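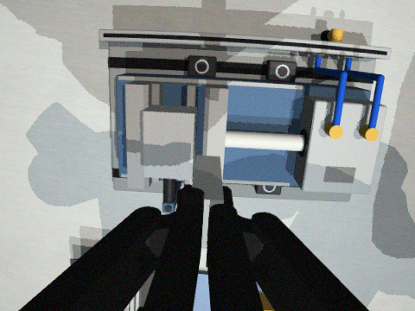

The Garage Shop Walk-Through: My Checklist, With Comments

Search Clilla
Type and hit enter

394 shares | 8 comments

Last updated 2025-03-25

I do this walk-through twice a year, once when it gets warm enough to work with the door up and again in October before the heater comes out. My shop is 394 square feet of attached garage that also has to hold a chest freezer and two bikes, so some of these items will look odd to you if you have a proper building. Skip those! Print the rest and scribble on it. Mine is covered in coffee and pencil.

The boxes are what I check. The rambling after each one is what I found this time.

ELECTRICAL

[ ] Test every GFCI outlet with its own button. Press test, make sure the power drops, press reset.
Comment: The one behind the freezer didn't trip. I swapped it that afternoon with the breaker off, and now the freezer has a little plug-in alarm too, which I should have bought years ago (a moment of silence for the venison).

[ ] Run your eye down every cord, plug to tool. Nicks, flat spots, loose prongs, tape.
Comment: Tape counts as a fail. I had talked myself into believing that electrical tape was a repair on the old circular saw, and my neighbor Yeison Ospina, who wired half the houses on our street, looked at it and just said "no." New cord is on. Took me most of an evening and one trip back to Bárány Hardware for the right strain relief.

[ ] No extension cord doing a permanent job.
Comment: Fail, again. The radio and the charger shelf are still on one. Getting an outlet put in on that wall is on the list for summer.

[ ] Panel door opens all the way, nothing stored in front of it.
Comment: Pass, but only since I moved the plywood.

FIRE

[ ] Extinguisher hanging by the exit, needle in the green, pin in, tag readable.
Comment: Pass. I have an ABC type by the house door and a second by the side door. I used to keep one over the finishing bench, and then it dawned on me that I'd have to reach across the fire to get it.

[ ] Oily rags out flat to dry or in the lidded metal can, never in a heap.
Comment: If you only do one thing on this page, do this one. I use Fenine oil on almost everything and the can says the same thing in very small type. Rags go over the fence one layer thick until they're stiff, then out with the trash the way our town wants them.

[ ] Solvents and finishes in the metal cabinet, lids tight, away from the water heater.
Comment: Found a quart of stain I don't remember buying, with the lid rusted on. Went in the box for hazardous waste day.

[ ] Heat alarm tested.
Comment: Pass. Loud. Sorry, dog.

[ ] Space heater: clear on all sides, tip switch works, plugged right into the wall.
Comment: It's a 1000 watt one and it barely takes the chill off, but I'd sooner wear a hat than run something bigger out there. Put away for the season.

DUST

[ ] Empty the collector bag and the shop vac before they're full.
Comment: The Ilteo vac was packed solid and I'd been blaming the hose for weeks.

[ ] Filter out, tapped clean outside, checked for tears against the light.
Comment: Small tear near the rim. New filter ordered. Until it shows up I'm doing my sanding in the driveway with a mask on.

[ ] Brush off the tops of things – light fixtures, door opener, shelf over the window.
Comment: Gross. Wear the mask for this too.

BENCHES, VISES AND CLAMPS

[ ] Bench doesn't rock. Leg bolts snug.
Comment: Quarter turn on two of them.

[ ] Vise mounting bolts tight, jaws close evenly, screw cleaned and lightly greased.
Comment: Back bolt had worked loose. I stuck a bigger washer under there and it's much happier. Please don't hang on the handle with a length of pipe to get more squeeze. I know you've seen it done.

[ ] Clamps: pads on, screws turning freely, nothing bent.
Comment: Tossed one bent bar clamp, which hurt my feelings more than it should have.

MACHINES (everything unplugged first)

[ ] Table saw: riving knife lined up, guard on, push sticks where your hand goes to find them.
Comment: Guard was on the shelf. I'd taken it off for one cut around Christmas and there it stayed. It's back on and I drew a big outline of it on the wall so an empty outline will nag me.

[ ] Off switches all work on the first push.
Comment: Drill press needed two tries. Blew sawdust out of the switch, still didn't like it, so it's tagged and off limits until the new switch goes in. You plug things back in for this part, obviously, one at a time.

[ ] Grinder: wheels looked over for cracks, tool rest close to the wheel, eye shield clear enough to see through.
Comment: Rest had drifted out. Closed it back up. The shield is scratched enough that I'd been looking around it, so that's a fail and a few bucks for a new one.

FLOOR, LIGHT AND GETTING OUT

[ ] A clear path from every machine to a door.
Comment: Bikes. It's always the bikes. They're on ceiling hooks now, and I've only hit my head once.

[ ] Bulbs working, especially over the saw.
Comment: One tube flickering, replaced.

[ ] First aid kit opened and looked through.
Comment: The kit says it has 102 pieces, and I'd bet half of those were the tiny bandages that don't fit any part of a person. I added real gauze, tape, tweezers and a bottle of eyewash. Check the date on the eyewash, mine was long gone.

[ ] Glasses, ear muffs and masks within reach of the door.
Comment: Pass! Finally put up a hook for each. Guests' glasses go on the lowest one so my niece can get them herself.

STILL OPEN FROM THIS ROUND

Outlet for the charger wall
Drill press switch
Vac filter
Grinder shield

I'll cross these off here as they get done. If your list has something mine doesn't, put it in the comments, and tell me what kind of shop you've got so I know whether I need it too.

Share this | 8 comments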